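Course handout, unit 7: The decorator's trade and the upholsterer's shop

Revised May 2020

## Purpose of this unit

The preceding units followed the development of the domestic plan from the hall house to the town house. This unit turns to the people who furnished those rooms. Students should finish it able to explain how the upholsterer came to direct the work of other trades, how that authority passed in part to architects and later to independent decorators, and how surviving bills and inventories may be used as evidence. Seminar groups will be expected to have read the whole of this handout before the meeting.

## 1. The upholsterer as coordinator

In the seventeenth century the most expensive object in a wealthy house was very often the state bed. Its frame was the work of a joiner and cost comparatively little. The hangings, fringe, tassels and mattresses accounted for the greater part of the price, and all of these were supplied through the upholsterer. A craftsman who controlled the textiles therefore controlled most of the budget for a principal room.

From this position it was a short step to arranging the remainder. By the middle of the eighteenth century a large upholstery business might employ or subcontract cabinetmakers, carvers, gilders, glass grinders and paper hangers. The client dealt with one shop and received one bill. Some of these firms also undertook funerals, house removals and the annual care of furniture, such as the taking down of winter curtains and the fitting of loose covers while a family was away.

Students should note the vocabulary of the period. "Upholder" and "upholsterer" were used side by side, and the first does not indicate a separate or lesser trade. "Furniture" in an early bill may refer to the textile fittings of a bed or window, including curtains, valances and coverlet, with no wooden piece implied.

## 2. Reading a furnishing bill

The practice bill for this unit comes from the Clillalness papers and is reproduced in the course reader. It covers the fitting out of a drawing room and an adjoining bedchamber and runs to 34 entries. The following points should be kept in mind.

- **Materials and labor are often separated.** An entry for damask by the yard will usually be followed some lines later by an entry for making up. The two must be added together before any comparison with a finished piece of furniture is attempted.
- **Linings are listed apart.** Tammy, serge and coarse linen were used behind costlier cloth. A student who overlooks them will understate the price of a pair of curtains by a considerable margin.
- **Sundries matter.** Tape, thread, brass rings, tacks and line appear as small sums, but their presence confirms that work was completed in the house and not merely ordered.
- **Old materials were reused.** Phrases such as "altering," "new covering" and "piecing out" indicate that existing stock was adapted. In the Clillalness bill, 20 of the entries concern alteration in some form.

This last point deserves emphasis. Published studies of grand interiors tend to favor new commissions, and the impression may be given that rooms were furnished at a stroke. The bills suggest a slower process. Chair covers were turned, bed hangings were cut down for windows, and carpets were moved from public rooms to private ones as they wore.

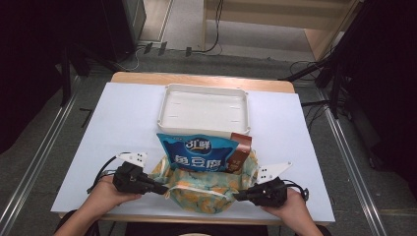 Athina Gavalas has objected that the proportion of alterations in a single bill proves very little, and that a household which had just inherited a furnished property would naturally spend more on repair than on new work. In her view the Clillalness figures should be read only beside the inventory taken on the death of the previous owner.

The objection is a fair one, and the inventory has been added to the reader as Appendix B. It lists the contents of the two rooms in the order in which the appraisers walked through them. Students will observe that three sets of window curtains named in the inventory reappear in the bill as material to be altered. The remaining alterations cannot be traced in this way. Whether the pieces came from other rooms of the same house or were purchased secondhand remains an open question, and it will be taken up in the seminar.

## 3. The architect enters the room

Architects in the early eighteenth century generally concerned themselves with the shell of the building, its staircases, chimneypieces and plasterwork. Movable furniture was left to the client and the client's upholsterer. As the century advanced, a number of architects began to supply designs for pier tables, mirrors, carpets and even door handles, so that the wall, the floor and the objects standing between them would share a single scheme of ornament.

The arrangement produced friction. Upholsterers had long chosen colors and patterns on the client's behalf and did not welcome drawings from outside the shop. Clients, for their part, were sometimes charged twice, once for the design and again for its interpretation. Correspondence between the parties is a useful source, although it survives unevenly and records disputes more fully than agreements.

Two further consequences should be noted:

1. Drawings were now kept and circulated. A design made for one house could be engraved, published and copied by provincial makers who had never seen the original.
2. Rooms became harder to alter. A carpet woven to echo a particular ceiling could not easily be transferred elsewhere – a difficulty that later owners solved by cutting.

## 4. The independent decorator

By the later nineteenth century the department store had absorbed much of the upholsterer's business. Stores displayed furnished rooms on their upper floors and offered the entire contents at a stated price. At the same time, manuals of household taste advised the middle-class reader to choose for herself and to distrust the complete suite.

It was between these two positions that the independent decorator found a living. Decorators did not as a rule own workshops. They sold judgment, and they were paid by fee, by commission from suppliers, or by a markup on goods. The method of payment was a matter of lasting dispute within the profession and bears directly on the source material, for a decorator's account may conceal the true price of an object where an upholsterer's bill would state it.

Many early decorators in Europe and the United States were women, for whom architectural training was difficult to obtain. Their work was frequently described by contemporaries as a social accomplishment. Students should treat such descriptions with caution and compare them with the surviving ledgers, which show regular staff, regular suppliers and substantial turnover.

## 5. Terms to be learned

**Case cover** – a loose, washable cover, commonly of check or striped linen, used to protect fixed upholstery.

**Passementerie** – trimmings in general, including braid, fringe, cord and tassels.

**Pelmet** – a fixed heading of wood or stiffened fabric that conceals the curtain rod. American usage often prefers "cornice" for the wooden form.

**Pier glass** – a tall mirror intended for the wall between two windows.

**Squab** – a loose, stuffed cushion for a chair or stool seat.

**Tester** – the canopy above a bed, whether supported by posts or suspended from the ceiling.

## Seminar preparation

Each student should prepare a transcription of the first 20 entries of the practice bill, preserving original spelling and abbreviations. Expanded abbreviations are to be placed in square brackets. A commentary of no more than 200 words should accompany the transcription and should address one entry only. Commentaries that attempt to cover the whole bill will be returned.

The textile sample books are held in the study room and may be consulted by appointment. Hands must be clean and dry, and pencils only are permitted at the table. The sample books may not be photographed with flash.

Written work is to be submitted through the department office before the second seminar. Students who require an enlarged copy of the bill should request one at least two working days in advance.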